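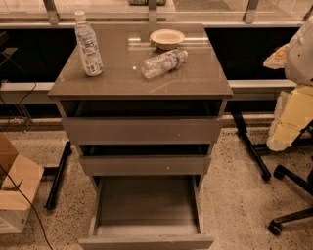 # Sunk costs and the language class

I've been reading an introductory economics book in the evenings, a chapter at a time, and this month I got to sunk costs. I thought I understood the idea already. Money you can't get back shouldn't affect what you do next. It takes one line to write down and I have ignored it for most of my adult life.

The case I kept thinking of while I read was the language class I signed up for last winter at a small school in Rusau. The full course cost 843, paid up front, for 18 evening sessions. There was no refund after the first week. I liked the first few sessions. By the sixth I was tired, the drive was long, and the group had moved on to material I wasn't ready for. I kept going until the end.

If you had asked me why, I would have said that I'd paid for it. I did say that, several times, mostly to Tove Grímsdóttir, who had stopped going to the same class after session seven and seemed fine about it.

The textbook way to look at this is to take the 843 out of the picture completely. It was gone whether I drove to Rusau or stayed home. From session seven onward, the real cost of each class was the gas, the parking, and an evening I could have used for something else. The real benefit was whatever I learned that night. If the benefit was bigger than that cost, go. If it was smaller, stay home.

I tried to put numbers on it afterward. I left out the price per session on purpose, even though it was the first thing I wanted to work out. That number is an average, and the average cost of something you've already bought tells you nothing about the next unit. The chapter before this one was on marginal cost, and I hadn't connected the two until I sat down with a pencil.

My evenings are worth something to me, and that was the hard part to price. I could have taken extra hours doing bookkeeping for Hauksdóttir, where I've helped out before. Counting what I turned down there plus the driving, I came to a bit over 500 for the second half of the course. Would I have paid another 500 in the middle of winter to finish that class? No. I would have bought a better workbook and studied at the kitchen table.

So by the book, I should have quit when Tove did.

I mentioned this to Kam-wah Peng, who taught economics for a while before changing careers, and he had two objections. The first was that I was using information I didn't have back then. At session six I didn't know that sessions seven through 18 would be a slog. I had to guess, and a person who quits every time something gets dull for two weeks will probably quit a lot of things that would have been worth it. The choice has to be judged on what I expected at the time.

The second objection was about prepaying. He said some people pay up front because they know they'll be tempted to quit later. They're using the sunk cost feeling as a tool. A yearly gym membership works like this for a few of its buyers, though he admitted that it mostly works for the gym. I asked whether that counts as rational and he said it depends on which version of you gets to vote – the one who signed up or the one who doesn't want to put shoes on.

I don't think this was my situation. I paid up front because the school didn't offer anything else. But it did make me less sure that the simple rule covers everything.

There's also the matter of resale, which the book gives half a page. A cost is only sunk to the extent that you can't recover it. I bought a desk in Kaltedau for 400 two years ago and never liked it. For a long time I told myself that the money was spent and I might as well use the desk. That was the wrong lesson. Part of the 400 could have come back to me if I'd sold it, so keeping it had a cost every month, in the form of the price it would have fetched. The sunk part was only the difference. I've now put it up for sale and will get less than I would have last May.

Next is the chapter on elasticity. I read the first few pages last night and the author uses bus fares, which I like better than the usual apples and oranges. I may write something on it if I can get through the formula for the midpoint method, where I keep dividing by the wrong thing. Tove has offered to check my arithmetic. She's also signed up for a different class, paid by the session this time.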